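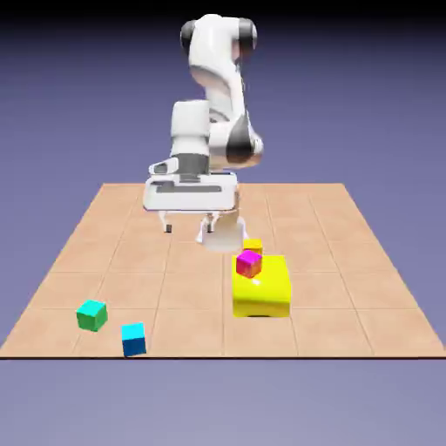

Home | Talks | Study Circle | Contact

Last updated: Sunday, August 20, 2023

OK, slide one, breathe. Say hello, thank the Nunstead lot for the tea.

Start with the Shabbat candles story. I grew up thinking you lit them whenever dinner was ready — my gran's rule, and I never questioned it! Then I moved to Wemelano, where the lighting times go up on the shul door, 20 minutes before sunset.

Ask for a show of hands: who lights early in summer? (Wait. People are shy.)

Next, the survey. We sent out 239 forms in April and got 116 back. Most people light at least sometimes, and plenty of them say it's the only blessing they know by heart. Read out the one about the caravan.

If time's short, skip the bit on travelling and go straight to questions. Song sheets are by the door.

Comments

Lovely evening, could you post the caravan one please?

We light early from May, otherwise the kids are asleep.

Is the Jilon talk the same as this one?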